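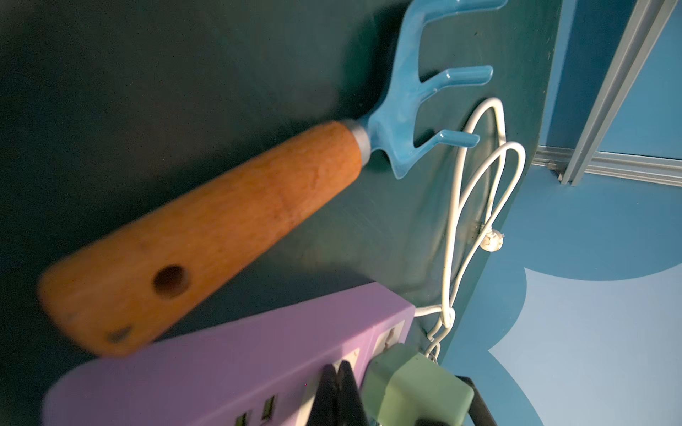 Why the January Ice Storm Hit Plonden So Hard
Project report, August 2020
Woo-jin Sung

I picked this topic because I lived through it, and because everyone in my family has a different theory about it. My uncle says the power company got lazy. My grandmother says it was nothing compared to the storms she grew up with (she may be right, but she also thinks every winter was worse back then). I wanted to know why a storm that barely made the news outside our county left my street dark for three days while my cousin, on the other side of Kestura Hill, never even had to reset his microwave clock.

First, the weather part. Freezing rain needs a warm layer of air sitting on top of a cold one. Snow falls into the warm layer, melts, and then drops through the cold air so fast that it doesn't have time to freeze again. It freezes when it lands, on whatever it lands on. If the cold layer is too deep you get sleet, which bounces and makes a mess of your driveway but mostly leaves the trees alone.

Plonden sits in a low spot, and cold air is heavy, so it drains down off the hills at night and just stays put. I think that's the biggest piece of the whole puzzle! The rain went on for 17 hours, and by my notebook our side of the hill stayed below freezing for all of it. My cousin's thermometer on the far side crept above freezing partway through, and after that he was only getting plain old cold rain.

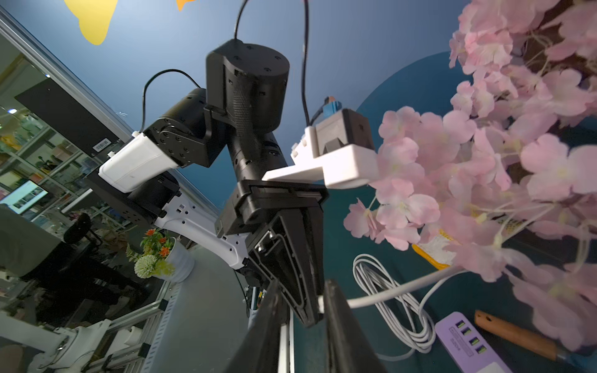
Ice on power lines was the part I understood least when I started. I had pictured the wires snapping from the weight, and some do, but a lot of the trouble starts with how a line hangs. Every wire between two poles has some sag in it, and ice adds weight along the whole length, so the sag gets deeper and the pull on both ends goes up. You can get a feel for it from any cable that has slack in it, like the thin black one looping over the joint at the top left in the photo — now imagine it coated in ice from end to end. Then add wind, and then add a maple branch.

Branches were the other half of it. I walked Lamptey Road with a notebook the week after and wrote down every limb that was down on or near the lines. I got 19 on our side and 3 on the far side. The far side is mostly open pasture, so this isn't a fair comparison, and my teacher pointed that out right away. I left it in anyway and I'm labeling it as weak evidence.

The strongest thing I have is the outage log from Arari Electric, who were nice enough to mail me a printed copy. It lists 15 separate faults in the Plonden area during the storm, and nearly all of them are on roads that run along the creek. The creek is the lowest ground in town. That lines up pretty well with the cold air idea, though the creek roads also have the oldest trees, and I couldn't find a way to pull those two apart.

If I did this over I'd put out my own thermometers before the winter, at different heights going up the hill, and leave them there all season. Two readings from two houses isn't much to build on. I'd also like to know how thick the ice got. I measured one twig with a ruler and then dropped it.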